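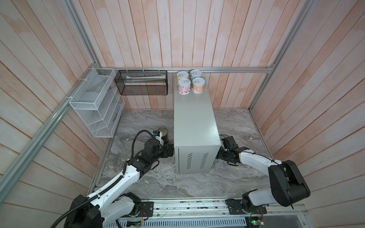
Tips for a two-arm robot booth in a shared workshop

Cable ties are better than screws for the first months. I moved my wire baskets many times before I was satisfied, and with ties this costs two minutes and no holes. Tie them to the aluminum rail, and cut the tails short so a gripper cannot catch them.

Put both arms on one rail along the front edge. The back stays free for shelves, and you can reach every bolt from your own side. Leave 50 mm between the rail and the vent panel, or dust will collect there.

Cans are good objects for practice. Use different label colors, and keep one can lying on its side — picking up a lying can is a separate exercise and needs its own positions.
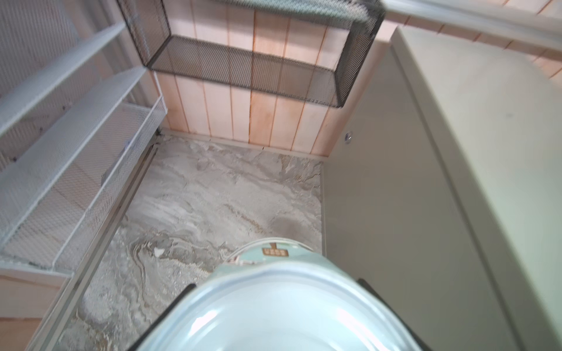
How tight should the gripper close on a round container?

Start with a low force and raise it in small steps until the container does not slide when you lift it. Write the value on tape and stick it to the rail.

If the wrist camera sees the fingers, do not move it. Mark its position with a paint pen before you tighten anything.
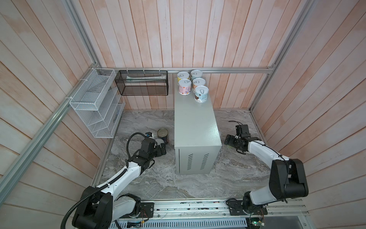
By Sinan Çınar | Workshop Tips | 2025-06-26

Give the cable on each arm a generous loop. In April I made mine too short, and the connector came out at full reach. I now cut 600 mm more than I measure and shorten it later.

Marble-pattern floor looks nice, but small white scraps are difficult to notice on it. Wipe it before every run.

Tarık Yalçınkaya asked me for the speed I use when a new person is learning. It is 155 mm per second, with one hand near the stop button.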